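チケット 1409
件名:見学会の実演中、Flillgateの画面で左右のハンドグリッパーが入れ替わる
製品:Flillgate / Candevbridge
状態:対応中 → 回答待ち → 解決(一部継続)
起票:Lamduan Rojanasak(Jenley 見学会担当)
担当:Uthai Panyasiri(サポート)

■ 起票内容(Lamduan)

いつもお世話になっております。Jenleyで見学会のご案内をしておりますLamduanです。先月は設置のときに長い時間お付き合いいただき、ありがとうございました。おかげさまで見学会は思った以上ににぎやかで、お子さま連れの方からも「もう一回やりたい!」と言っていただけて、準備した甲斐があったねとみんなで喜んでおります。

ただ一つ困ったことがありまして、ご相談です。午前の回の途中から、Flillgateの画面に出る「左手」「右手」の開き具合が逆になってしまいます。左手のグリッパーを握ると、画面では右手の線がすうっと下がるのです。最初は私が持ち替えてしまったのかと思い、お客さまに「あら、すみません」と言いながら持ち直したのですが、やはり逆でした。

実演は、いちご柄のシーツを敷いたベッドの上で、オレンジやお菓子の袋を両手のグリッパーでつかんでいただくものです。机よりもベッドのほうが物が沈んだり傾いたりして難しく、そこが面白いと好評でした。入れ替わりに気づいたのは、お客さまが片方でオレンジ、もう片方でお菓子の袋をつかもうとされていたときです。
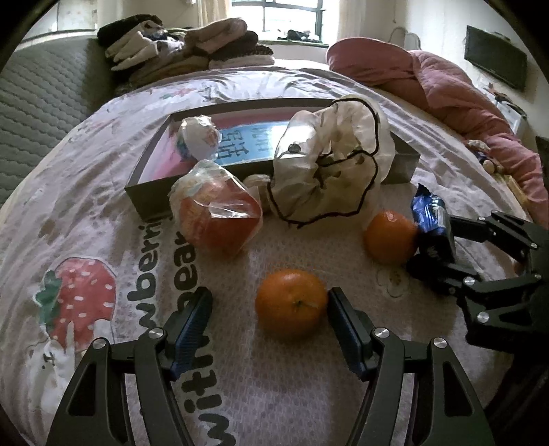 手前のグリッパーの間にオレンジ、右から入ったもう一台は青い菓子袋に当たっている状態

再起動すると直ります。でも、次のお客さまに交代してしばらくするとまた逆になります。ケーブルは見たかぎりしっかり挿さっていました。午後の回が13時半からですので、それまでに何かできることがあれば教えていただけますでしょうか。お忙しいところ恐れ入ります。

■ 返信(Uthai)10:50

Lamduanさん、ご連絡ありがとうございます。見学会の盛況、何よりです!お客さまの前で左右が逆になるのは気が気でなかったことと思います。午後の回まで時間がありますので、一つずつ見ていきましょう。

お手数ですが、次の点を教えてください。

・入れ替わるのは、どなたかが操作している最中でしょうか。それとも交代のときでしょうか
・Candevbridgeのランプは、入れ替わったあと何色ですか
・Flillgateの「接続」画面で、二台の機器名の横に「自動」と出ていますか
・可能であれば、午前の回のログの末尾600行を添付してください(「保守」→「ログの書き出し」です。行数の欄に600と入れていただければ、それだけが出ます)

それから、午前に記録したデータは消さずにそのまま残しておいてください。左右の札が逆に付いているだけなら、あとから付け直せます。

■ 返信(Lamduan)11:20

早速のお返事、心強いです。同僚のPongsak Tanasarnと一緒に確かめました。

操作の最中ではなく、交代のときのようです。お客さまがグリッパーを次の方にお渡しになるとき、つい手元のコネクタのあたりを握ってしまわれるんですね。私も見ていて「あっ」と思うことがありました。ランプは入れ替わったあとも緑のままです。だから余計に気づきにくいのだと思います。機器名の横には、二台とも「自動」と出ています。

ログも添付しました。中身は私にはさっぱりですが、Pongsakが「接続し直した」という意味らしい行を見つけて、その横に印を付けてくれています。余計なことでしたらごめんなさい。

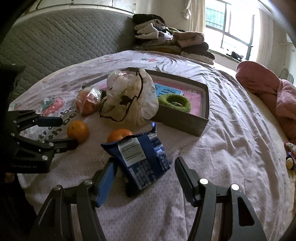 それと、これは関係ないかもしれませんが、午前の最後の回で、開き具合の値が1598のまましばらく動かないことがありました。指は普通に開いたり閉じたりしていたのに、画面の数字だけがそのままでした。お客さまが「固まった?」と笑ってくださったので場は和んだのですが、私のほうは冷や汗ものでした。少し待つとまた動き出しています。ログのかなり下のほうに出ていると思います。

■ 返信(Uthai)11:55

ログを拝見しました。Pongsakさんの印は大正解で、大変助かりました。どうぞよろしくお伝えください。

原因の見当がつきました。交代のときに片方の接続が一瞬途切れて、すぐ戻っています。Candevbridgeは途切れた機器を600ミリ秒だけ待ち、それを過ぎると席を空けます。「自動」の設定では、空いた席に「先に名乗った順」で左、右と割り当て直しますので、両方が続けて途切れたときに順番が逆になることがあるのです。つながってはいますから、ランプは緑のままです。

午後の回の前に、次の手順をお願いします。

1. Flillgateの記録を止め、グリッパーを二台ともいったん外す
2. 左手用だけをつなぎ、「接続」画面で「自動」を「左に固定」に変える
3. 右手用をつなぎ、同じように「右に固定」に変える
4. 「保存」を押してから、Candevbridgeの電源を入れ直す
5. 左手用だけを握り、画面の左の線だけが動くことを見る

4の「保存」を飛ばすと、電源を入れ直したときに「自動」へ戻ってしまいます。画面の右下にあって少々見落としやすい場所ですので、お気をつけください。

あわせて、コネクタのところに負担がかからないよう、ケーブルを手首側で面ファスナーのバンドで留めていただけますか。きつく締めず、指が一本入るくらいで大丈夫です。

1598の件は別の話のようです。ログではその間も接続は切れておらず、同じ値が繰り返し届いています。こちらは開発のChutima Duangkaewに回しますので、少しお時間をください。

■ 返信(Lamduan)13:10

できました!と書きたいところなのですが、最初は見事に「保存」を押し忘れまして、電源を入れ直したら元通りの「自動」でした。注意していただいたのに、お恥ずかしい。二回目はPongsakに横で手順を読み上げてもらい、無事に「左に固定」「右に固定」と出ております。握ってみたら左の線だけが動きました。

バンドは手持ちがなく、隣の部屋で展示をされているÇetinkayaの方が、荷物をまとめるのに使っていたものを二本分けてくださいました。鮮やかな黄色で少し目立ちますが、お客さまに「ここは握らないでくださいね」とお伝えする目印にもなりそうです。では午後の回に行ってまいります。

■ 返信(Lamduan)17:05

午後の回が終わりましたのでご報告です。入れ替わりは一度もありませんでした。交代のたびに私が片手ずつ握って画面を見るようにしたところ、お客さまのほうがそれを面白がってくださって、途中からは「確認係」を買って出てくださる小さなお子さままでいらっしゃいました。

値が止まるほうは、午後も一度だけありました。やはりすぐに戻っています。時刻は15時40分ごろ、右手のほうです。そのときのログも添付しておきます。

午前のデータの左右の付け直しですが、こちらでやってよいものでしょうか。Pongsakはやる気満々なのですが、私はちょっと怖いです。

■ 返信(Uthai)17:40

ご報告ありがとうございます。午後を無事に終えられたとのこと、私もほっとしました。

付け直しは、まず記録フォルダを丸ごと別の場所に複製してから、「保守」→「左右の付け替え」で行えます。途中で入れ替わっている記録は、再接続の行より後ろだけを範囲に指定してください。迷われるところがあれば、触らずにファイル名だけお知らせいただければ、私のほうで範囲をお調べします。Pongsakさんのやる気はぜひ活かしていただきつつ、複製だけは先にお願いしますね。

■ 社内メモ(Chutima)

値の停止について、添付の二件を確認。どちらも右手用の機器で、接続は維持、同じ値が繰り返し送られている。機器側の読み取りが止まっている疑い。手元の一台では再現せず。交換用の右手用を一台、Jenley宛てに手配した。届いたら元の機器を返送していただくよう、Uthaiから連絡をお願いします。

「自動」で左右が逆になりうる件は、手引きの「複数人で交代して使う場合」の項に固定の手順を追記する。「保存」ボタンの位置も改善要望として登録済み。

■ 対応結果

左右の入れ替わり:固定設定で解決
値の停止:右手用の機器の交換待ち、本チケットで継続
午前の記録の付け直し:お客さまにて実施予定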